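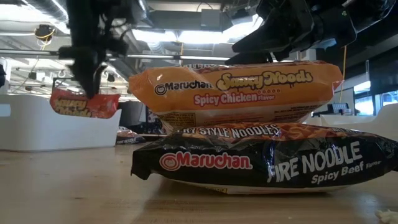
The proposal to sort the noodle pouches by shelf label alone will not work for the Killow kiosk. I support one bin per flavor, but the flavor has to be read from the front of each pouch as it goes in. Two products from the same maker can end up in one pile very easily. The orange Saucy Noods pouch lying on top of the black Fire Noodle pouch is the typical case: one says Spicy Chicken Flavor, the other Spicy Beef Flavor, and both carry the Maruchan logo. A picker working from the word "spicy" on the order sheet has an even chance of being wrong.

Desmond Ruiz-Ortega wrote:
> For the Nanside restock I would like to stop using the cardboard trays
> and go to white plastic bins on the packing table. Questions:
>
> 1. Is it one bin per product or one bin per category (noodles, candy,
> other)?
> 2. Do pouches go in flat or on edge?
> 3. Plovard lists 2,719 units across all sites. 175 of those are lines
> we no longer order. Do they get a bin?
>
> Unless there is an objection I will label by shelf code and leave
> product names off, to keep the labels small.

Taking these in order.

1. One bin per product for noodles. One bin per category is acceptable for candy, where the wrappers are small and a mixed bin can be searched by eye. Noodles in a mixed bin cannot be searched that way. The pouches slide over each other and the lower one is hidden except for a strip along one side, so the picker has to lift the top one to find out what is under it.

2. Flat, front up, crimped seals all at the same end. I tried on edge at Akinola in the fall. The pouches slump when the bin is less than half full and the row has to be straightened after every pick. Flat stacks lean too once they get high, so I stop at the rim of the bin and start another.

3. No bin. Put the discontinued lines in a closed carton under the table and set their pick location in Plovard to blank. If the location is left filled in, the system keeps putting them on sheets.

On the labels, I do object. Shelf codes are fine for the person who assigned them. Print the product name and the flavor in full, on two lines, with the code underneath. The 80 mm label stock is wide enough for every name we carry except one, and that one can be abbreviated.

Table layout matters more than the bins do. At present the stock gets tipped out and sorted from wherever it lands, so a small wrapper often finishes up beneath a larger one. It then gets missed in the first pass and turns up when the table is cleared, after the count has been entered. 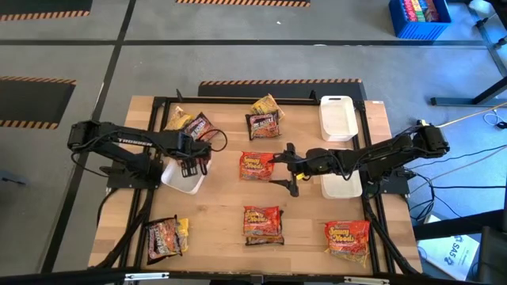

The procedure I would like written into the restock sheet is as follows.

- Set out the labeled bins before any stock is opened.
- Spread the stock in a single layer. Separate anything that overlaps before picking starts.
- Move the noodle pouches first. They take up the most table and they hide the candy.
- Handle pouches by the body. Pulling on the crimped end puts the load on the seal.
- Candy next, then whatever is left.
- Enter the count per bin, once the table is clear.

Crumpled pouches can be sold. Check the seals at both ends and press the pouch flat by hand. An open seal means the pouch is written off under code 27, with the flavor in the comment field. The last two restock sheets had write-offs with no flavor given and I could not reconcile them.

One open item. I do not have inside dimensions for the new bins. Desmond, please measure one at the base as well as the rim, as the sides may taper and a pouch that clears the top can still bow at the bottom. I need the figures before I order dividers, and the divider order has to be in before May.

Ladi Nwankwo
Killow site stock

Sent to the restock list, 30 March 2024

This archive uses cookies to remember your thread view. Accept | Settings

Restock list archive | Contact the list owner | Back to top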